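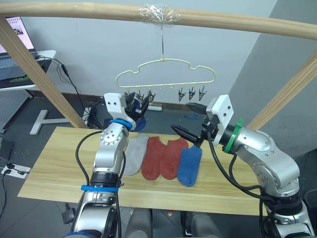 Sock hanging, two arms: action chunks disagree at the clip

Olonach_dev
Posted in Control and planning
Setup is two arms, head camera plus wrist cameras, chunked policy at the top and a joint impedance loop at 300 Hz underneath. The task is socks from the table on to a clip hanger. Grasping from the table is fine. The trouble starts once the sock is up near the clips. Each new chunk starts from a slightly different wrist pose than the one the last chunk was heading for, and I get a visible step in the commanded position. The hanger is on a hook, so any touch sets it swinging, and then the next observation is stale before inference returns.

Inference plus image transport is 80 ms. Chunk length is 28 steps. I currently execute the whole chunk before asking for another. Has anyone got blending to work on something that hangs?

robles_k
Don't run the full chunk. Execute the first third, request the next one in the background and cross-fade over the overlap. Index the new chunk by the timestamp of the image it came from, and throw away the steps that are already in the past. Most of the "step" people see is that last part done wrong.

Istside
Agree with the timestamp part, not with the cross-fade. If the old chunk goes to one side of a clip and the new one goes to the other, the average goes straight into it. With a free-hanging target you will get that often. Freeze the steps you are committed to and condition the new chunk on them.

robles_k
That needs a model that accepts a prefix. He hasn't said his does.

Olonach_dev
It doesn't, at present. I could retrain. The dataset is 3821 episodes, so it isn't free.

draltstead
Before retraining anything, plot commanded against measured for both wrists. At that camera angle the gripper covers a good part of the left clips, so the head view has little to say about where they are when it matters. I'd suspect the policy is guessing, and the disagreement between chunks is just the spread of the guesses. Smoothing will hide that and you'll miss the clip more gently.

Istside
Wrist cameras ought to cover it.

draltstead
Ought to. Mask the head image at the approach and see if the output changes. On ours the wrist views were nearly ignored until we dropped the head view at random in training.

Olonach_dev
Tried two things. Dropping stale steps by image timestamp removed most of the jump, so robles_k was right there, my offset was counted from when inference returned. Masking the head view moves the left wrist target by a lot, and masking the wrist view hardly moves it. So draltstead has a point as well.

robles_k
Then keep the short horizon and fix the views. What stiffness are you running at the wrist?

Olonach_dev
Same in all axes. I know.

robles_k
Lower it across the clip jaw and leave it along the approach. Contact will still swing the hanger, but less.

Istside
I still wouldn't average. Log the distance between old and new chunk over the overlap and only blend under a threshold - above it, hold and replan.

draltstead
Holding is fine with one arm. With two you have to hold both, or the other one carries on with a plan that assumed its partner had moved.

Olonach_dev
Both arms come out of the same chunk, so a hold stops both. Will put the threshold in and post the logs.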